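Reference > Software > Media management > Vuta

Articles | Categories | Glossary | Recent edits | Log in

Vuta (asset management software)

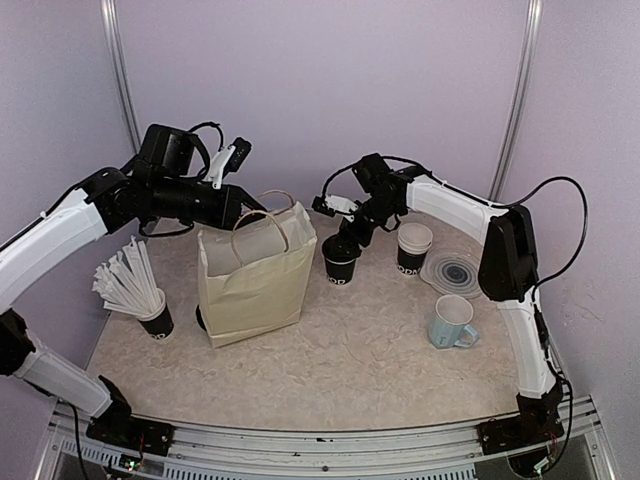
Two robotic arms at a beige tabletop, with a paper bag and a black paper cup.

Vuta is a media library program used to store, label and share photographs, video clips, layouts and other finished or unfinished design files. It is developed by Bratu, a software company based in Ullton, and is sold by subscription to small publishers, museums, packaging studios and in-house marketing departments.

History

Vuta began as an internal tool at a catalog printing house in Zallcombe, where Marius Dobre and Silvia Holub were responsible for the picture archive. The archive had been kept on shared drives, with file names that recorded the job number and little else. Dobre wrote the first indexing script, and Holub drew up the list of labels that became the program's default vocabulary. The two left the printing house to found Bratu, taking the code with them under a license agreement.

The first public version could hold 2000 files per library. This limit was removed in the second version, which also moved the index from a desktop database to a server. Emilian Mihăilă joined as lead developer during this period and rewrote the preview generator, which had been unable to open layered files larger than 80 megabytes.

Features

Each file in Vuta is stored as a record with a preview, a set of labels and a version history. Labels can be typed freely or chosen from a controlled list. The default list contains 1118 terms in 22 groups, and administrators may hide groups they do not need. Terms can be given synonyms, so that a search for "flyer" also returns files labeled "leaflet."

When a file is replaced, the older version is kept and can be restored. Comments stay attached to the version they were written on — a behavior that differs from earlier releases, where comments moved forward to the newest file.

Sharing is done through trays. A tray is a temporary selection of records that can be opened by outside users with a link and a passcode. The owner of a tray sets an expiration date and decides whether visitors may download originals or only reduced copies.

Usage rights are recorded in a separate panel. A record can be marked as cleared, restricted or unknown. Restricted files remain visible in search results but cannot be added to a tray without approval from an administrator.

Reception

Reviewing the software for a trade newsletter, Réka Gulyás praised the label editor and the speed of searches in large libraries. She was critical of the rights panel, writing that it "asks for the same date in two places," and noted that video previews had no sound. Sound was added in a later August release.

Imports from other systems have been a recurring complaint. Vuta reads spreadsheets of labels, but nested folders are flattened on import unless the administrator maps them to label groups beforehand.

See also

Controlled vocabulary
Version history
Embedded metadata

Comments (3)

Bogdan Chiriac: The section on trays should mention that expired ones can be reopened by the owner. The link stays the same but you have to set a new passcode.

pixelmargin: Does the synonym feature work across languages? We label in English and Romanian and I can't find it in the manual.

Bogdan Chiriac: @pixelmargin Yes, add the Romanian word as a synonym on the English term. You need to rebuild the index afterward. Ours runs on Thursday nights.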